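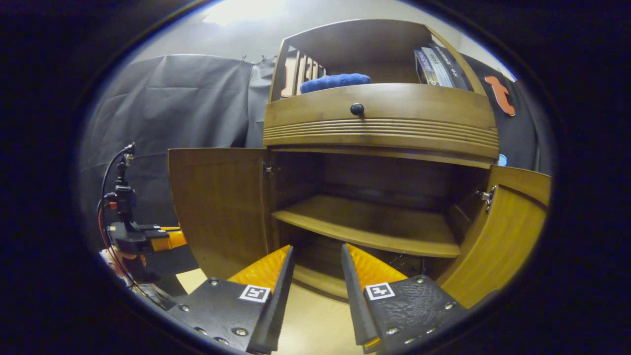 The old cabinet, doors open.

Thu 4 October

So the council finally did it. After months of arguing, Fekdale's main road is going to have a new name, and as of last night's vote it will be called Salomura Avenue. I was there until the bitter end (my back is still complaining about those folding chairs) and I have a lot of thoughts, so get yourself a coffee.

For anyone who doesn't live here, a quick catch-up. The street has been Bortolotti Street for as long as anybody I know can remember. It runs from the bridge up to the old Tetetti mill, and almost everything you need in this town is either on it or one block off it. Back in February the council put out a notice, which I'm pretty sure was taped to the door of the town hall and nowhere else, saying it was "considering a designation change." That was the whole explanation. I read it twice and thought it was about zoning.

By the time people figured out what it meant, the first reading was over. I'm still annoyed about that! You can like the new name or hate it, but if you're going to change the address of half the town, put a letter in the mail. They send us a glossy flyer every time the leaf pickup schedule moves by a day.

Anyway, last night. The meeting room holds 100 people according to the sign by the door, and it was full enough that late arrivals had to listen from the hallway. There were 26 people signed up to speak and each one got two minutes, with a little beeper that went off whether you were in the middle of a word or not. I signed up, then chickened out and gave my slot to the woman behind me, who turned out to be far better at it than I would have been. She read out a list of everything with the street name printed on it at her shop: the awning, the bags, the business license, the van. The beeper got her somewhere around the van.

The case for the change goes like this. Salomura is the valley's older name, it shows up on the earliest survey maps, and the town has never used it for anything apart from a picnic shelter. The people in favor feel the main street should carry it. I think that's a decent argument, and a couple of the speakers made it really well. One older man talked about his grandmother using the word for home, and you could have heard a pin drop.

The case against was mostly money and hassle, plus a smaller group who are attached to Bortolotti and said so loudly. There are 168 addresses on the street. Every one of those households and businesses has to update a license, a bank, insurance, a doctor, the school, whatever else. The council says the post office will deliver to either name for a year. Good, but a year goes fast, and when somebody asked who would pay for new signs on the shops there was a lot of shuffling of papers.

Where did I land? Kind of in the middle, which makes me terrible company at these things. I like the new name. I'd have voted for it if they'd let us vote, and that's my real gripe. There was a motion to put it on the ballot and it went down with hardly any discussion, maybe five minutes at the most. One council member said a ballot question would "delay the process." Well, yes. I thought asking people was the process.

The name change itself passed with one vote against. Some clapping, some booing, one person walked out and let the door slam. Then they went straight on to the next item, a culvert, and two thirds of the room got up and left while the poor engineer was trying to plug in his laptop.

A few practical bits, in case you live here and missed it:

The new street signs go up in the spring, with the old name in smaller letters underneath for the first year.

Side streets are not affected. If you're on Tetetti Lane you can relax.

The town clerk will have a form you can fill in once that goes to the county and the utilities together. It isn't ready yet. I asked. You'll still have to do your own bank and your own insurance.

If you want to object in writing, you have 10 days from the vote. I don't know what happens to a written objection once it's handed in, and the clerk didn't sound too sure either, but it does go in the record.

I walked home along the street afterward and tried saying the new name under my breath. It's pretty! It has one more syllable than I'd like for giving directions over the phone, and I already know I'm going to call it Bortolotti until I'm ninety. My mom still calls the supermarket by a name it lost before I was born and she gets her groceries just fine.

The next council meeting is supposed to cover how future name changes get announced, so I'll be back in one of those chairs, this time with a cushion. If you're coming too, sign up to speak before you go in, the sheet is on the table to the left of the door and they take it away the second the meeting starts.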